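**Coiled rope basket** – a small lidded container made from cord wound in a spiral and fixed turn to turn, by stitching or glue. Also called rope bowl, cord basket. Usually left undyed, so beige or cream.

## Construction

Base starts as a flat disc. Cord is wound outward, then tilted up for the walls. The lid is a second disc, worked seperately, sized to sit on the rim. Oval ones start from a short straight length instead of a tight center. Cotton cord is common; jute is rougher and sheds.

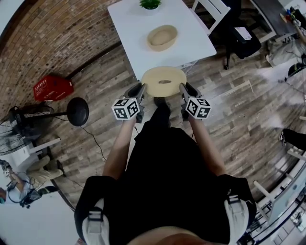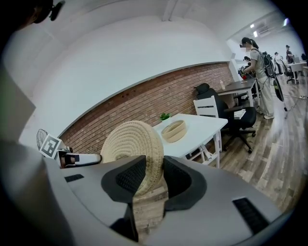
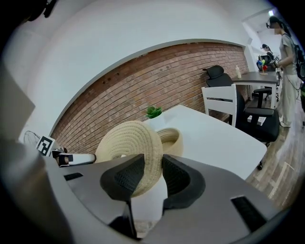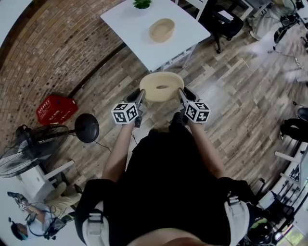

## Use

Keys, cables, yarn, tea bags, that sort of thing. Lids are loose, no hinge or catch. Not for liquids. Wet cord sags and can mildew, spot clean only.

## Sizes

The Mirnley pattern, written up by Aoi Tamura, takes almost 80 feet of cord for one basket 19 cm across. The lid is worked last. Hosoda sells a kit with 2 colors of thread, needle included. Older Pruramholm baskets (before 2000) are are taller and mostly have no lid.

## Care

Store with lid on – keeps the rim round. A bent rim can be steamed and dried over a bowl of the same width.

See also: coiled basketry, rope mat, trivet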